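Drudgate Carrier Bag, Medium, White

Vest-style plastic carrier bag for shops, market stalls, takeout counters and general packing. Sold in packs, boxes and full cartons. Plain stock, or printed in one color to your artwork.

Product code: DRU-M-244
Maker: Dumis
Supplied by: Krajčí Packaging, Ferkstead
Availability: in stock (plain), made to order (printed)

Overview

The Drudgate Medium is the middle size of three. It has two loop handles cut from the same sheet as the body, a sealed base and a gusset down each side. It takes a normal small grocery order or two stacked takeout containers with room to tie the handles over the top.

We have carried the Drudgate line since Dumis moved it over from their older gray film. The white is brighter than it used to be and the handles are cut with a wider curve at the base, where the old ones tended to tear. Customers who remember the old bag and stopped buying it should ask for a sample before ruling it out.

The film is thin. It is meant for light to medium loads over a short distance. If your customers carry glass bottles or canned goods home on foot, look at the Drudgate Large Heavy, which has a thicker film and a double seal at the base.

Specification

Material: polyethylene film
Color: white
Width, gussets closed: 244 mm
Base: straight seal
Handles: vest style, die cut
Finish: smooth
Bags per pack: 100
Packs per carton: 20
Bags per carton: 2,000
Print: one color, one or two sides
Food contact: suitable for wrapped and boxed food

Do not put hot oil or unwrapped hot food straight into the bag. The film softens and can stick to itself.

Packs and cartons

Each pack has a tear-off tab at the top with two holes, spaced to fit the Drudgate counter rack and most racks with straight pegs. Hang the pack by the tab and pull bags from the front. If they come away two at a time, the pack is usually hung too low on the pegs. Push it up until the tab sits flat against the back plate.

Cartons are strapped once and stack safely up to 6 high on a level floor. Keep them out of direct sun. Film left in a window for a summer goes brittle along the folds, and the handles are the first part to fail. We had several cartons come back in August from a shop that kept them beside a glass door, and the bags at the bottom of the stack were fine while the top ones split when opened.

Printed orders

Printing is done on flat film before the bags are cut and sealed. Send artwork as a vector file with all text converted to outlines. This matters most for lettering in scripts our office computers may not have installed. Two years ago we had a job arrive with live text in Thai, and every character was replaced by an empty box on our proof. The customer caught it. Now we return any file with live text before it goes further.

Standard ink colors are red, dark green, navy and black. Other colors can be mixed at extra cost. White film shows through pale inks, so yellow and light blue look washed out once the bag is filled.

Keep lettering clear of the gussets and the base seal. Allow 8 mm on each side. Fine lines and small text do not hold up well on this film. It stretches slightly on the press, and once the bag has something in it the surface is never flat. Thick strokes in a large size stay readable the longest. Our proofing is handled by Zdeňka Paulík, who will send a flat proof by email and can post a printed sample on request. Please check the sample with something inside the bag, and also crumpled, as it will look on a counter or in someone's hand.

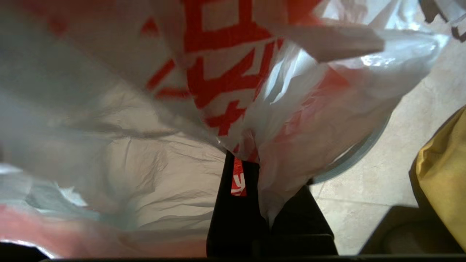

Reading time: 5 min

Large red Chinese characters on white film bend a good deal when the bag is creased. If your shop name is long, we suggest setting only the main characters at full size and putting the rest, such as an address or phone number, on the second side in a smaller block.

Minimum order for print is one carton per design. Repeat orders using the same plate do not pay the plate charge again, provided the plate is less than three years old. We keep plates on the shelf in Ferkstead and will tell you before one is thrown out.

Lead times

Plain stock ordered before 2 p.m. leaves the same working day. Printed orders take three weeks from the day you approve the proof. Changes after approval mean a new plate and start the three weeks over.

Collection from the Ferkstead counter is possible for plain bags only. Bring the order number. The loading bay is at the back and will not take anything longer than a standard van.

Disposal and reuse

The bag can be reused as a small bin liner or for wrapping shoes and wet clothes. It can be recycled where soft plastics are accepted. Remove receipts and food first. Some areas charge for or restrict bags of this thickness, and the rules differ from place to place, so check your local ones before ordering a full carton.

Related items

Drudgate Small, White
Drudgate Large Heavy, White
Drudgate counter rack, two peg
Dumis paper carrier, brown, flat handle
Dumis produce roll, clear

Questions we get

Is the film see-through?
Partly. Dark items show faintly through a single layer. If this is a problem, ask for the Large Heavy.

Can I mix plain and printed in one carton?
No. Cartons come sealed from the line.

Do you sell single packs?
Yes, in plain white. The price per bag is higher than in a carton.

Can I return opened packs?
Unopened packs only, within 30 days, in the original carton.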